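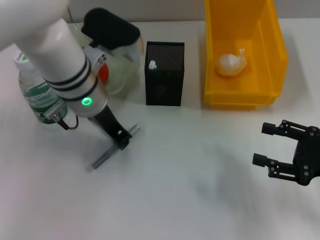 In the old rope works at Costthorpe there are 513 steps, if you walk every staircase from the yard up to the drying loft and down again on the other side. I know the number from the sheet of paper which visitors receive at the door. It is the only printed information in the whole exhibition, and it says almost nothing about art.

The exhibition is called Grindow, after the river which passes behind the building, and it has been made by a group of nine weavers and sound makers from Brornness. They do not sign their works separately. When I asked at the desk who had made the long grey cloth in the first room, I was told that the question would be easier to answer in April, when the cloth will be taken apart and each person will carry home the threads he or she put in.

The cloth hangs from the ceiling in one piece and touches the floor only in the far corner. At first I found it dull. Grey wool, a little greasy, the kind of material one expects under a saddle. I walked along it as one walks along a fence, looking for the gate. After the second turn I began to notice that the weave becomes looser, then tight again, then so loose that the window behind comes through it. The weavers worked from both ends, and in the place where they met, the patterns do not agree. They left it so. There is a kind of seam there, thick as a thumb, and I stayed in front of it longer than I had planned.

What is a seam? In a shirt we want it hidden. In a wound we want it clean. On a map it is a border, and people have to show papers to cross it. My grandmother, who sewed for money, could look at a coat from the inside and tell how the tailor had been paid, well or badly. I thought about her in Costthorpe, and about how often we meet art only from its good side, ironed and lit.

The second floor is given to sound. Seven loudspeakers lie on their backs on the boards, and each holds a shallow dish with river sand. The recordings were made under the Brornness bridge during one night, and they are played slowly, so that a lorry lasts nearly as long as a church service. The sand moves. It makes rings, loses them, makes them again in another place. A child next to me wanted to put her hand in, and her father said no, and then he did it himself when he thought the attendant was looking away.

I must admit I am tired of exhibitions with rivers in them. In the last years there have been so many, with the same blue light and the same whispering voice which tells us that water remembers. This one has no voice and no blue. The Grindow is a brown river, it was used for washing flax and later for worse things, and the group has not tried to make it beautiful. On the windowsills stand ten jars of its mud with the lids closed. One of them had green growth on the glass, quite thick, and I suppose it will be thicker by spring.

Less successful is the small room named Mizuno. The word is painted over the door in letters as high as a chair, and inside is a bench, a basin and a very quiet fan. The sheet does not explain the title. One may sit there and breathe, and many visitors did so with closed eyes, but I had the feeling of a waiting room where the doctor has already gone home. After the stubborn wool and the restless sand it asks for very little. Perhaps it was needed as a pause – the stairs are steep – but then a plain bench on the landing would have done the same work.

The loft is the best part and also the coldest. Here the rope makers hung their wet hemp, and the hooks are still in the beams. The group has added a single rope, made on the old walk downstairs, which runs from hook to hook over the entire length of the roof and comes back by the other wall. It carries no weight. When the door below is opened, the rope trembles a little, first near the stairs and a moment later at the far end. So you know that somebody has entered, long before you hear the steps.

I went down by the other staircase and through the yard. It had started to rain, and the river was loud behind the wall.

Grindow, the old rope works, Costthorpe, opens December 3, 2022. The loft is closed on days of strong wind. Warm shoes are advised.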